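Clurcombe Table Cleaning Set

Version 2. Last updated November 25, 2021. Maintained by Munther Haddad.

Overview

Clurcombe Table Cleaning covers one household chore: wiping down a table with a spray bottle and a cloth. The set holds 747 episodes. Each episode is one attempt at the chore by one person, from the first reach to the release of the last item. Almost 300 of them also include folding the cloth at the end.

Objects

Spray bottles: trigger type, plastic or metal, filled with tap water only. Labels are left on. Bottle color and height vary between sessions.
Cloths: kitchen towels and napkins, plain or striped. Starting state is recorded as folded, flat or bunched.
Tables: round and rectangular, matte and gloss tops. Table ID is given in the session file.

A bottle and a cloth are on the table at the start of every episode. Neither has a fixed position.

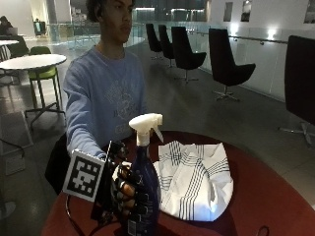
Spray bottle grasped at the lower body; striped cloth bunched to its right. Fixed camera.

Activity labels

reach: hand moves toward an object without contact
grasp: contact until the object is held
spray: trigger pulled at least once
wipe: cloth moves while touching the tabletop
fold: cloth is brought to a smaller flat shape
place: object is set down and released

Labels do not overlap for the same hand. A bottle held by the body is labeled grasp even if the trigger is never pulled. Moving the bottle out of the way of the cloth is labeled grasp followed by place. The grasp label has a second field, grasp_site, with the values body, neck and trigger.

Folder layout

sessions/ one folder per session, with episodes numbered from zero
labels/ one CSV per episode: start, end, hand, label, object
objects/ object list with height, color and material
splits/ train and test lists, divided by table

Known issues

Dark bottles on dark tabletops have less exact grasp start times.
Thin stripes on cloths show moire in the low-resolution copies. Use the full-size files for fold state.
In two June sessions the cloth ID is missing. The field reads "unknown".
The Droltik bottles are listed twice in objects/ under different spellings. Both entries are valid.

Changes from version 1

Added grasp_site. Merged "crumpled" and "heaped" into "bunched". Removed the Sleiman sessions, which used paper towels. Renamed the Brivmont tables to match the session files.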